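Search this book
Enter a word or phrase
Go

Chapter 12
Household Chores and the Limits of Machines

Factories have used robots for decades. A welding arm on a car line repeats one motion all day, and the part it works on arrives in the same place every time. A kitchen is harder. Cups are left on the counter, in the sink, or on the arm of a couch, and they come in many shapes. A person putting them away hardly thinks about it. For a machine, each cup is a new problem.

This chapter asks how much of this everyday work a machine can do now. We look at two kinds of tasks. The first is handling hard objects such as mugs, plates, and jars. The second is handling soft ones such as towels and shirts, which change shape when they are picked up.
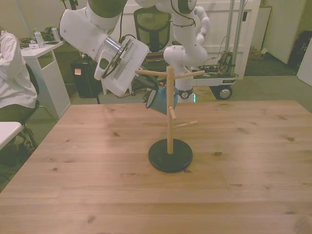

Hanging a mug on a peg is a common test of the first kind. The gripper has to take hold of the mug, turn it so that the handle faces the right way, and guide the opening of the handle over the end of the peg. An error of a finger's width at the last step is enough to miss. The machine must also let go without pulling the mug off again – a step that students often leave out when they list the parts of the task.

Results from such tests need careful reading. In the Plarkton trials, which we return to in Section 2, an arm hung 61 mugs in a row without a drop. The mugs were all the same model, and the rack was bolted down. When the team in Bragança repeated the work with mixed mugs and a rack that could slide, the arm needed help many times a day. Both reports are accurate. They answer different questions.

The same care applies on the shop floor. The Briltau packing line, described at the end of the chapter, runs well with boxes of one size and stops when a crushed box comes through. A worker still stands nearby to clear it.

Before reading on, choose a chore you do every day and write down each step, including the ones you do without looking. Keep the list. You will need it for the exercises in Section 2.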